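The Case for Keeping a Person at the Controls

Opinion
Hirkilgate Institute for Applied Handling
13 Jan 2025

It has become common in our field to speak of demonstration as a cost. A person must be trained, seated at a control station and paid to move an arm through a task again and again, and each hour spent that way is entered in the budget as an hour to be reduced. The Institute takes a different view. The demonstration is the place where the task is defined, and an organization that hurries through it will find that its robot has learned a task no one intended.

The Institute formed this view over two years of work on the Kemero program, in which operators teach block handling by remote control in a simulated workroom. The work is modest. An operator takes hold of a small block or a bar, moves it to a stated place and releases it. The program holds 530 demonstrations at present. Of these, 333 were accepted for training on first review, and the remainder were set aside for correction or for study. Some of our partners have called this rate of acceptance low. We regard it as the most useful figure the program has produced.

Most of the demonstrations set aside did not fail in the ordinary sense. The block reached its place. What they lacked was consistency of intent. One operator approached a bar from its end and another from its middle. One paused above the table before closing the fingers, and another closed them during the descent. Each choice was sound when taken alone. When the two were placed side by side in a training set, with nothing to tell them apart, the resulting policy hesitated between them.

The choice of objects matters here more than is often admitted. A cube offers the operator few decisions. A long, thin bar offers a good many, and when bars and cubes share a table the operator must also decide which piece to move first and how to pass over the others without touching them. Decisions of this kind are seldom written into an instruction sheet. They are made by the hand, often in less than a second, and they are the very thing the robot is being asked to copy.

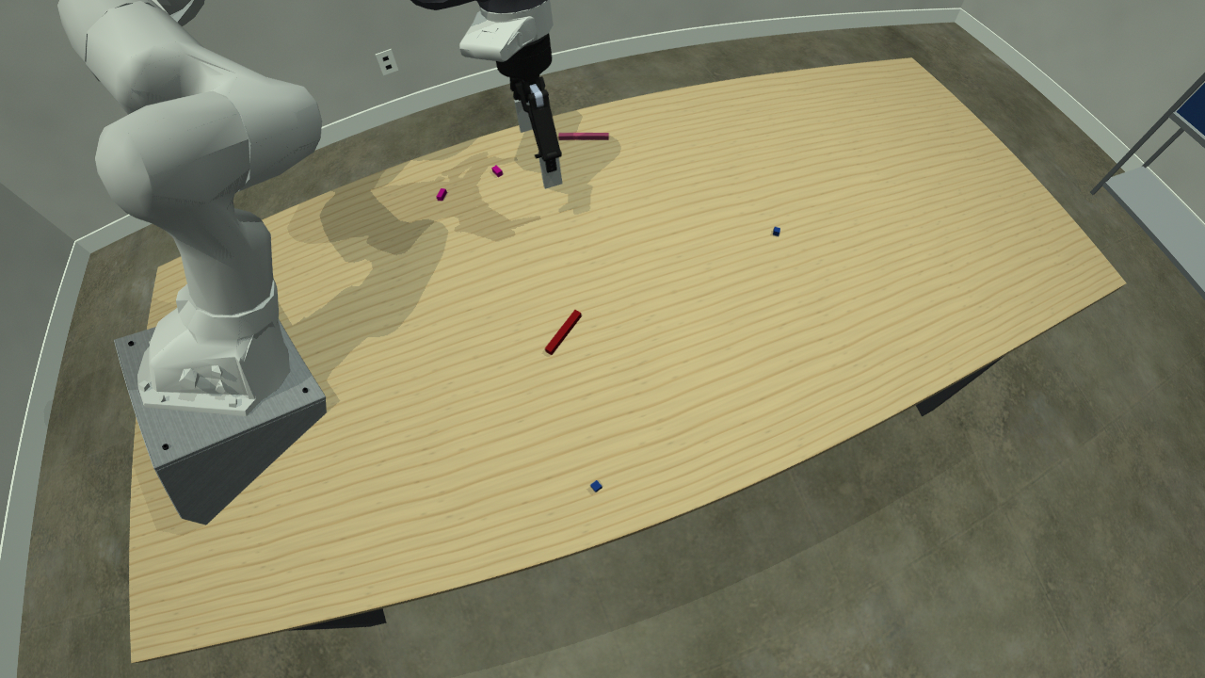 Simulation Does Not Remove the Operator

A frequent objection is that simulated work can be generated without people. A planner can be given the position of every block and can produce correct motions through the night. The Institute uses such a planner, known internally as Junden, and has no quarrel with it. For short reaches to a single cube it is quicker than any operator and far more regular.

Its weakness lies in what it is permitted to know. Junden is given exact positions. The policy that learns from it is given camera views, and a camera view is a poorer thing. Shadows fall over the work. The fingers of the gripper hide the piece at the moment it is most needed. A planner that never looks will not slow down where looking is hard, and so its motions teach nothing about the moments in which care is required.

A human operator who is restricted to the same views behaves differently. The approach slows as the view worsens. The wrist is turned a little to recover sight of an edge. Reviewers unfamiliar with the work have at times marked these small movements as errors and asked that they be smoothed out. We advise strongly against this practice. The correction belongs to the task.

It follows that operators should be given the view the robot will have, and only that view. Early in the Kemero program our stations also offered a free camera that could be moved anywhere in the room. Operators preferred it, and their demonstrations were faster. The policies trained on those demonstrations were the weakest in the program, for they had been shown confident motions whose grounds they could not see. The free camera was withdrawn in February, over some protest, and it has not been restored.

The view from the gripper deserves particular attention. It can hold a good deal of the tool itself, and an operator new to it must learn to judge the distance between two open fingertips and a piece lying beyond them on the table. The judgment is awkward at first. It is also the judgment the policy will have to make.

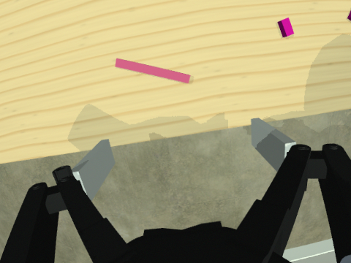
Page last changed: 13 Jan 2025, Hirkilgate web office

The Institute does not claim that demonstration by hand is suited to every task. Where the motion is fixed and the parts arrive in a known position, a conventional program remains the better instrument. Nor do we hold that more demonstrations are always wanted. In the bar task, the removal of inconsistent recordings did more for the policy than the addition of new ones.

We do ask that institutions engaged in this work adopt certain plain habits. The method of approach should be agreed among operators before recording begins, and written down. Sessions should be short; ours are limited to eight demonstrations, after which the operator leaves the station -- a rule that was unpopular when introduced and is now rarely questioned. Demonstrations that are set aside should be kept, with the reason noted in the operator's own words. Under the Cheema review procedure, which we have followed since the second phase of the program, the operator is present when the recording is judged and may answer for it.

The last of these habits has met the most resistance, chiefly on grounds of time. We consider the time well spent. Reviewers who sit with operators soon stop asking why a movement was slow and begin asking what the operator was able to see. Our instruction sheets are now revised on the basis of those exchanges, and the current sheet for the bar task, which includes the agreed grasp point and the order of moves, is available to partner institutions on written request.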